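Apr 25, 2020

Up before seven. Coffee, toast, the end of the jam. Rain was forecast but it stayed clear, and by eight the sun was coming in over the table, so I decided to do the laundry pile before anything else. It has been on the chair since Cluriro, which is what we call the back bedroom, got turned into my office. Every time I have a call I move the pile to the bed, and every night I move it back to the chair.

Roxana phoned while the kettle was on. She has been put on two days a week at Villalobos and doesn't know if that will last to the summer. She asked if I still had the box of things from Prurkow, and I said yes, under the bed, and that I was going to go through it. I have been saying that since December. She wants the blue sweater if it turns up. I told her I would look.

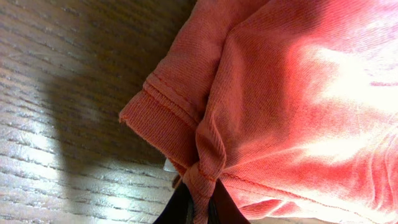 My mother folded everything in thirds and I have never managed to do it differently. Sleeves in, sides in, then up from the bottom. She did my father's work shirts that way at the kitchen table in Prurkow, the whole stack before lunch, and she did not like being talked to while she did it. I started with the T-shirts because they are quick. The pink one is the one I wear most and it is starting to show. The hem has gone a little frayed at the corner, though the stitching beside it is still good, and I ran my thumb along it and found no gaps. I could trim the fray and put a few stitches in. I have pink thread somewhere, or red, which would do on the inside. I bought that shirt for the trip to see Emmett and it was a much stronger color then, or that is how I remember it. It looked nearly white where the sun was on it this morning.

Did the socks next. Three with no partner, which went in the bag with the other ones. Then the towels, which only need folding in half and half again. One of the bath towels is thin enough to see through and I cut it up for rags. That makes enough rags for the year.

Stopped at ten for the work call. Emiliano went through the Pranudier order again and we are still waiting for the same paperwork we were waiting for last week. He thinks invoice 2731 was paid twice. I looked while he was talking and it was paid once and entered twice, so that is one thing settled. Sorin had his camera off the whole time. Call ended at ten to eleven and I went back to the table.

Redid the pink shirt because I wasn't happy with it the first time. I wanted it small enough to stand on its edge in the drawer, and it came out too wide. Pulled it open, smoothed it down with the flat of my hand, and began again from the shoulders. The trouble is always the sleeves. If they aren't flat to begin with, they make a lump and the whole bundle leans. I gave it two more tries and then left it.

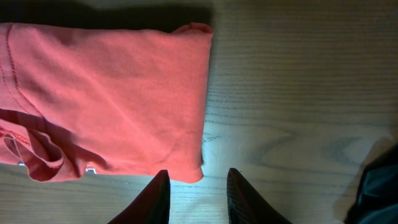
The pink T-shirt, good enough for the drawer.

Lunch was soup from the freezer and the rest of the bread. I ate it standing up by the counter and read the paper from yesterday.

In the afternoon I pulled the Prurkow box out. No blue sweater. There were two tablecloths, a pillowcase with a darn in the corner, a cardigan of my mother's with one button missing, and a lot of tissue paper. At the bottom was an envelope with a receipt for 76 from a shop I don't remember and a postcard from Sânziana, with no year on it. She says the weather is bad and that she will be back on the 19th. I put the postcard on the shelf by the phone. The tablecloths smell of the closet and will have to be washed before I can use them. The cardigan I tried on, and it fits across the back but the arms are short. I kept it out for evenings.

Texted Roxana that the sweater isn't in the box. She wrote back that maybe her brother has it. Could be. He had the keys to the house for most of that spring.

Put everything away before supper. The T-shirts fit in the second drawer if I push them toward the back, and the old gray ones are now in the bottom one with the pajamas. The chair is empty. I sat in it for a while with the window open and heard the people downstairs moving their furniture again.

Supper was eggs and potatoes. Tomorrow: wash the tablecloths, find the thread, call Emmett before noon his time. Need dish soap and onions.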